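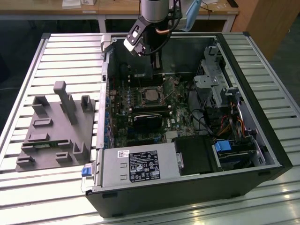

Anyone with an old desktop computer gathering dust in the basement may want to haul it over to the Cullinane building in Olilbridge this Sunday, when the Virell repair group opens its doors for the first of its fall computer days.

The idea is simple enough. Bring in a tower that has quit on you, or one that has just gotten too slow to bear, and somebody will take the side panel off, look over the board, the processor and the memory, and tell you whether it is worth saving. Machines that can be fixed go home with their owners. The rest are taken apart for pieces, and those pieces end up in other people's computers – a nice second life for a thing that was headed to the curb.

Jade Cormier, who organizes the days, said the spring round brought in more than 40 towers, a good many of them from families out toward Brirkis who had been hanging on to them for years.

"People apologize for the dust," Cormier said. "Please don't. We like the old ones, and we have plenty of brushes."

Doors open at 11 in the morning. A look inside is free, and replacement parts, when there is one to fit, run up to $30. Owners should bring the power cord and, if they can, copy off any family photos first. Laptops and printers will have to wait for a later date.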